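Divus two-arm kit: questions on tidying work in furnished rooms
May 18, 2022

Adhiambo Rweyemamu runs integration at Nurnmont, which hires out the Divus kit by the month. She spoke to us about household clearing jobs.

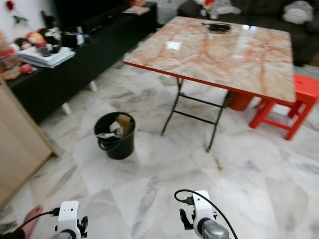 What the kit does

The Divus ships as two arms with white wrist units and black fingers, a head camera and a controller. "We quote it for light pick-up work," Rweyemamu said. "Paper, small packaging, a bucket for the rubbish. Anything that needs scrubbing is out of scope."

Glossy tabletops are the harder case. "A patterned marble top that throws back the ceiling light will cost you depth readings. A square of white paper on it is a fair test item. It is thin, and the fingers have to come in nearly flat."

Floor height is the other limit. Folding tables with crossed legs restrict the approach from below, and she advises operators to keep the bucket in open floor.

Service and faults

Cables loop over the top of each wrist. Rweyemamu said the loops need slack for full rotation and should be checked at every shift change. The finger pads are rated by Nurnmont at 1000 grasps. Its Etstead depot logged 421 service calls in the past year, of which 286 concerned pads.

"Pads are cheap. Downtime isn't, so we send 2 spare sets with each kit."

A revised controller, Derese, is due in September. It will fit existing arms. Pricing has not been set, and Rweyemamu would not say whether current hirers will be charged for the changeover.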